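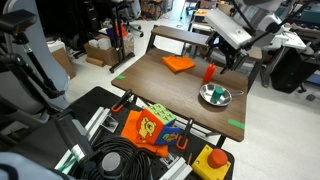
Bench cell, Partington. Arm, table, pan, block and tape marks.

Speaker notes – Budgeting for a second cell
Talk for the equipment planning meeting, November. Slides by Zachary McKinnon, costings checked by Magdolna Dudás.

Slide 1. Leave it up while people sit down. Say who I am and what I want by the end: agreement on the order of purchases. The total can wait for the written paper.

Slide 2. What we are planning for. One more bench cell of the same general type, doing pick and place with small objects on a tabletop. The present cell stays in use. Anyone expecting a production line should be told now that this is outside the request.

Slide 3. Where the money goes. Point back to the first slide. Most people look at the arms and assume the arms are the budget. In our draft the arms, grippers and controllers come to 70 per cent of the capital line. The remainder is tables, frame, clamps, cabling, stop button, tape and test objects. That remainder was left out of the first draft entirely and had to be found from the repairs line. Do not dwell on whose draft it was.

Slide 4. Small items. Read out three or four only:
Clamps. Buy more than the drawing shows.
Aluminium rail. Order cut to length. Groltby will cut and deburr, and the charge is less than an afternoon of our own time.
Emergency stop. One within reach of each working position. If a person can stand there, cost a button for it.
Table. Ordinary furniture is acceptable if it does not rock. Jandovwood quoted for two sizes; the smaller one fits the floor plan with the walkway kept clear.

Slide 5. Test objects. Pause here, as this is the line most often cut. Cloth, a bottle, a pan and a plain block cost very little to buy and a good deal to replace badly. If the block is swapped for one of a slightly different size halfway through the year, earlier results cannot be compared with later ones. Propose buying spares of every object at the start and keeping them in a labelled box. Sum requested: £2000, to include tape and cleaning materials.

Slide 6. Gripper choice. Next picture.
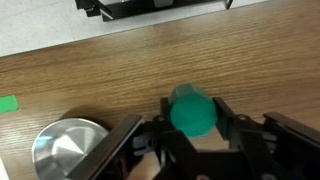
Page last changed: November, 16:20 (ZM)

The view is from the wrist camera, with the green block between the fingers. Ask the room to look at how much of the picture is gripper. This matters for purchasing in two ways.

First, the camera and the gripper have to be chosen together. A wider gripper takes up more of the view, and a camera bought separately may need a new bracket. Vutel offers the bracket as an option; the price is in the appendix. Ask for the drawing before ordering.

Second, shiny objects. The round metal item at lower left reflects a lot of light from above. If metalware stays in the object set, we should put money aside for lighting. Diffuser panels are cheaper than a better camera and should be tried first. No figure yet – say so if asked.

Also worth a sentence: linkage grippers have pivots and fasteners, and these need inspection. Put a spare set of fingers in the opening order. Ordered later, on its own, the same set attracts a second delivery charge and a wait.

Slide 7. Running costs. Plan for a working life of 5 years. The maintenance contract is priced per arm, so a cell with 2 arms pays twice. Check that finance has not entered it once. Consumables are small. Staff time for setting up is large, and Magdolna's table shows it separately so that it cannot be absorbed into the equipment line.

Slide 8. Order of purchases.
Table, rail and clamps.
Stop circuit and power.
Arms and controllers.
Grippers and cameras, as one order.
Test objects and spares.

The test objects may move up if there is money left at year end. Nothing else should move. Arms delivered before the frame is ready will sit in their crates while the warranty runs.

Slide 9. Questions. Likely ones: leasing (priced, dearer over the full term), second-hand arms (no support from the maker after transfer, see appendix), sharing the present cell (already booked through the spring). Floor loading is a matter for Estates; pass it on and do not guess.

Leave slide 8 on the screen during questions.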